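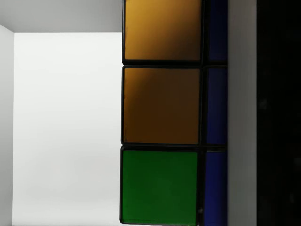 Stotthorpe Grip Guard, version 2

We love this little add-on! It began with a fault on our own Gukusard arm, which kept squeezing after the stop command and cracked a puzzle cube at 2000 grams of force. Grip Guard watches the finger load and cuts the drive in 11 milliseconds, whatever colour or shape you're holding. Runs on 12 volts.

Safety note: version 1 units can miss a stop when the plug is loose. Please unplug yours and ask us for the new lead.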